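第三章　小工具的脸：铭牌、刻度与握把

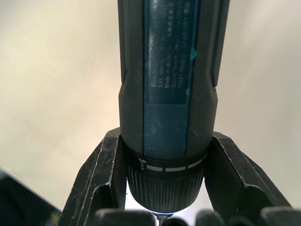
3.2　铭牌上的字与铭牌外的痕迹

图1　3.6V电动螺丝刀，铭牌与前端刻度一侧

上一节讲的是登记簿，这一节我想把工具本身拿出来讲讲。先交代一句：我在Serstead的工具借用点待了很久，最初的计划里压根没有“铭牌”这两个字。我本来要写的是人们怎么约时间、怎么还东西、还晚了怎么不好意思（这部分挪到第四章去了）。可是在借用点待久了，眼睛会自己往下看，看到工具肚子上那一小块印着字的地方，然后就再也挪不开了！

拿图1里的螺丝刀来说。蓝色外壳，偏青，两侧是深灰色的哑光防滑面，中间留出一条平平的蓝色，铭牌就在这条蓝色上。铭牌的字是横过来印的，工具竖着放，你得歪着脑袋从下往上读。能认出来的有开头的Bosch，有3.6V，有Made in Malaysia，再后面是Robert Bosch，最后一行是70538 Stuttgart GERMANY。其余的字我对着图读了好几遍，还是不敢抄进来，反光盖住了一部分，字又实在太小。

字这么小，谁会去读呢？我当初就是带着这个问题去问人的。借用点的登记系统叫Pokero，系统里有一栏叫“铭牌信息”，要求把电压、型号、产地照着抄一遍。我统计过能拿到的记录，一共600条借出登记，其中158条的“铭牌信息”一栏是空的。剩下那些里，填得最多的是电压，产地排第二，型号反而常常写成“小的那把”“蓝的那把”“不是冲击钻的那把”。我第一次看到“不是冲击钻的那把”笑了半天，后来发现它在登记簿里相当好用，借用点的人一看就知道说的是哪个。

电压为什么填得最多，我有一个不太成熟的想法。电压是一个数字加一个字母，短，好抄，而且大家多少知道它和“有没有劲”有关系。来借工具的人嘴里，3.6V差不多就是“拧柜子可以，拧露台别想”的意思。这个说法粗糙得很（力气大小还要看电机、减速和电池的状态），可它在柜台上真的起作用。有人说要装窗帘轨道，要往砖墙里打，柜台后面的人瞄一眼电压，就会把手里的小家伙放回去，换一把大的递过去。整个过程里没有人读过型号。

产地又是另外一回事。一把工具的铭牌上同时有一个国家的“制造”和另一个国家的地址，图1就是这样，马来西亚和德国各占一行。登记的时候该抄哪个？Pokero的说明里没写，于是两种抄法都有，还有人两个都抄，中间画一条斜线。我访谈时专门问过这个问题，得到的回答五花八门，有一位做了多年家具安装的受访者讲得最干脆：“地址是给写信的人看的。”我追问他有没有给厂家写过信，他说没有，我说我也没有。

我原来以为这些都是登记制度的小毛病，补一条填写规则就完了。Catriona Haldane读了我的初稿，在页边上写了一句话，大意是说我一直在讲人怎么抄铭牌，却没有讲铭牌上那些没有人抄的东西。她说得对。我就回去重新看，这一看又看出不少来。

第一样是符号。铭牌上除了字，往往还有一排认证和回收处理的小图标，图1里也有，排在那几行字的末尾，小得很。600条登记里没有一条提到过它们。按理说，跟报废处理有关的图标对借用点很有用，因为电池工具总有退役的一天，不能往普通垃圾桶里一丢了事。我问过借用点旧电池怎么处理，他们有一整套办法，有专门的铁盒，有固定送去的地方，讲起来头头是道，只是这套办法跟铭牌上的图标没有任何关系。知识在铁盒那里，图标在工具身上，两边各过各的。

第二样是后来才有的痕迹。请看图1铭牌靠右边缘的位置，有一小块很亮的青绿色，形状不规则，像是一小片胶带，也像是沾上去的漆。究竟是哪一种，我不下结论。我感兴趣的是这一类痕迹本身。在借用点，人们给工具做记号的办法多得很：缠胶布，点指甲油，用刻刀划一道，拿修正液写一个字。也有大量痕迹根本没有人打算做成记号，刷墙的时候溅上去一点，用久了照样会变成记号。有一把角磨机，大家都叫它“奶油”，就因为护罩上有一块擦不掉的米色乳胶漆。在Pokero里它有正经编号，但我没听见谁叫过那个编号。

所以我在分析时把痕迹分成两类，一类叫“做上去的”，一类叫“落上去的”。分完我就后悔了，因为单看一块颜色，经常分不清它属于哪一类（前面那块青绿色就是一个现成的麻烦）。要分清，得有人讲得出来历，而来历又常常有好几个版本。我最后的处理办法是，只有当两位以上的受访者给出一致的说法，我才归类，否则一律放进第三个筐，叫“说不清”。第三个筐装得最满。审稿时有人建议把这个筐拆细一点，我试过，拆完更乱，又合回去了。

第三样是铭牌和手的关系。我自己装东西的时候从来没想过这个问题，直到我开始盯着别人的手看。这种小螺丝刀，两侧是防滑的握面，人握上去，掌心和手指压着两边，中间那条蓝色的地方摸得少一些。我翻看借用点里同样布局的旧工具，两侧的防滑面磨得发亮，铭牌倒还好好的。换成铭牌贴在握把正下方的老式电钻，字早就没了，只剩一块白乎乎的印子，型号只能靠猜，配碳刷的时候非常头疼。我不想从这里引出什么大道理，只想提醒做工具登记的同行：铭牌能不能活下来，跟它贴在哪儿有很大关系，登记最好赶早，工具刚入库那天就抄下来，越拖越读不出。

顺便抱怨一句反光。铭牌的表面比旁边的外壳光一些，灯一照，上半截的字就发白。借用点的柜台顶上有一排灯管，抄铭牌的人几乎都有一个同样的动作，把工具举到脸前，左右转两下，再歪头，再转一下，最后掏出手机放大。我给这个动作起了个内部代号叫“闻工具”，因为远远看过去真的很像在闻！有一回我在笔记里连写了一页“闻工具”，过了半年重读，自己都愣了一下。

3.3　刻度：大家真正在看的地方

铭牌不太有人读，那工具上有没有大家都会看的字或者记号呢？有的，在前端。

还是图1，机身往前收窄，在夹头上方有一圈窄窄的黑色，上面印着一排白色的小短杠，是管扭矩或者说离合用的指示；左端有一个白色的小图标，一个竖着的箭头，旁边带刻度。整个前端没有几样东西，短杠、箭头，完了。可是在我的观察笔记里，手碰到这一圈、眼睛看到这一圈的次数，远远多过铭牌。

我在Dunbar的社区活动室里做过一组装配观察，用的是一款叫Trandau的平板包装书架，板材是刨花板贴面，用小木螺丝固定背板，用偏心件连侧板。参加的人有13位，每人装一个，工具自选，小型电动螺丝刀和手动螺丝刀都摆在桌上。我坐在角落里记，记到手酸。整轮下来拧进去的螺丝接近我备料的全部，我一共备了2,000颗，带回家的那一小袋到现在还在抽屉里。

观察里最有意思的一件事，是人们调扭矩的时机。按说明书的逻辑，应该先调好再拧。可大部分人是先拧，拧到“咯噔”一声或者拧出一个小白坑来，才停下来看前面那一圈，往小里转一点，再来。也就是说，刻度是在出错之后才被看见的。刨花板很会教人，拧过头了，螺丝在孔里空转，板子上起一圈毛边，装的人心里一凉，马上就学会看短杠了。第二块背板明显比第一块装得斯文。

还有一点值得讲。短杠上没有数字的时候，人们怎么跟别人说该调到哪儿呢？有数字的工具好办，喊一声“三”就行。只有杠的，我听到的说法有“往小转两格”“再松一点点”“跟刚才一样”。“跟刚才一样”出现得最多，它要求两个人都记得刚才，而刚才往往已经是十分钟以前的事了，中间还喝过茶。有两位搭伙装书架的参与者为此争了几句，一个坚持刚才在粗的那头，一个坚持在细的那头，后来他们拿一块废料试拧了一颗，看螺丝头沉下去多少，就定下来了。我觉得这个办法很漂亮，废料比记忆可靠，我在自己家里也开始这么干。

那个带刻度的小箭头，我问了参与者是什么意思。多数人说是“大小”，有人说是“方向”，有人说从来没注意过。说从来没注意过的那几位，调起扭矩来并不比别人慢，他们靠手感，转一下，拧一颗，听声音。我在这里停了很久，因为我原来准备写一段讲图标设计如何重要，数据却不怎么配合。现在我只敢讲得保守一些：在这一组人、这一款书架、这一类小螺丝的条件下，认不认得图标，看不出对装配有什么影响。换成更硬的木料，换成更贵的面板，结果可能不同，我没有做，不好说。

把3.2和3.3放在一起，可以看到工具身上的字和记号大致有远近之分。离夹头近的，跟正在拧的那颗螺丝有关，手一直在那附近，眼睛跟着手走，所以常看。离夹头远的，跟工具的身世有关，电压、产地、地址，平时用不着，要登记、要配件、要报废的时候才想起来。中间夹着那些颜色块和划痕，它们什么都不规定，却最常被人拿来认工具。我在初稿里给这三层起了三个很拗口的名字，Catriona Haldane建议我全部删掉，用“前面的”“后面的”“沾上的”就够了。我照办了，后文都用这三个词。

关于方法还要补几句。铭牌文字的抄录，我采用的规则是认得出多少抄多少，认不出的留空，不按同类产品去补。这条规则看着死板，执行起来挺折磨人，尤其是型号那一行，你心里已经有个八九不离十的答案，手却不能写。早期我补过几条，后来复核时发现有两条补错了，一条把两代相近的产品弄混，一条干脆把序号当成了型号，从那以后我就不补了。受访者口头告诉我的型号，我记在另一栏，跟抄录分开放，分析时也不合并。

最后说说Pokero里的那一栏。借用点在我离开之前做了改动，把“铭牌信息”拆成两栏，一栏叫“电压”，必填；另一栏叫“怎么认”，随便写。改动是六月上线的，我没赶上看完整的数据，只翻过头几页。“怎么认”一栏写得热闹极了，“屁股上有胶布”“盒子缺一个扣”“声音像我家冰箱”，什么都有。这一栏的材料我打算留到第五章，跟访谈一起分析。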